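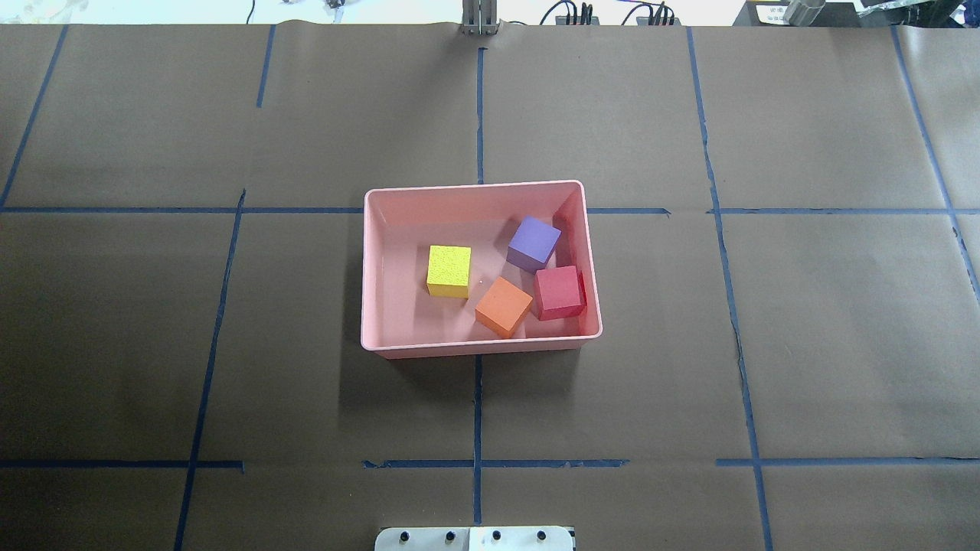 Separating salt and baking soda?
Mansa Aidoo
I mixed table salt into my baking soda by mistake, 500 g in all. Both dissolve in water. Can I get them apart?

Fergus Moffat
just buy more, it's cheap

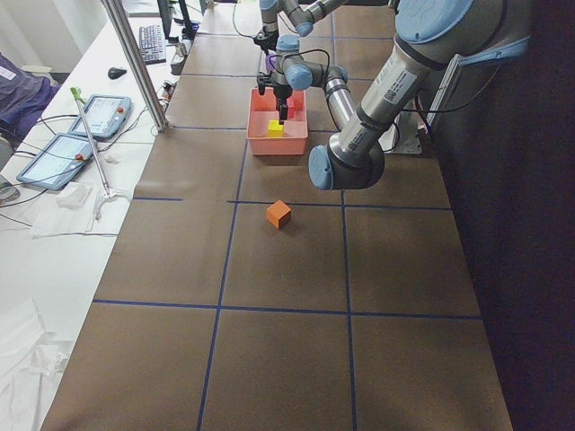 Gillespie Aitken
Baking soda is far less soluble in cold water, so chill a strong solution and it drops out first -- not pure, though. I'd keep the jars apart while you work. Blue tape across a brown tabletop, like that, makes good cells for it.

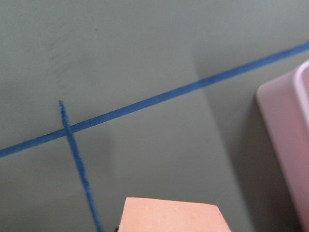 Can I boil it down instead?
Boiling turns baking soda into washing soda, so keep it cool.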